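What the arm is doing to our packing room

I've been at Kollside for 11 years, most of them at the returns bench, so when they told us in January that an arm was coming I did what anybody would do and went home and complained to my husband for a whole evening.

Before anything moves on the real floor, Fletcher Lowther tries it out in the simulator, and now he lets us sit in! I love it more than I expected. He'll put up a counter with ordinary stuff on it, a roll of tape, some headphones, and we get to tell him where he's wrong (the tape goes on its edge by the wall, always, or you can't grab it).

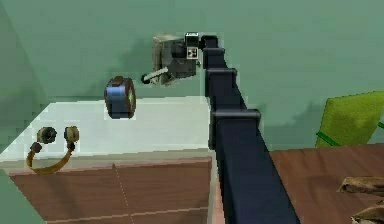
So what changes for us?

Less bending, for a start. Nicanor Paredes used to sort 70 returns before lunch and his back knew it. Four of us are training as cell leads, which pays a bit more, and I'm one of them. The part I don't like is the quiet. We used to talk across the bench all morning, and now I spend a lot of it with a screen. I've asked for the radio back. Still waiting on that one.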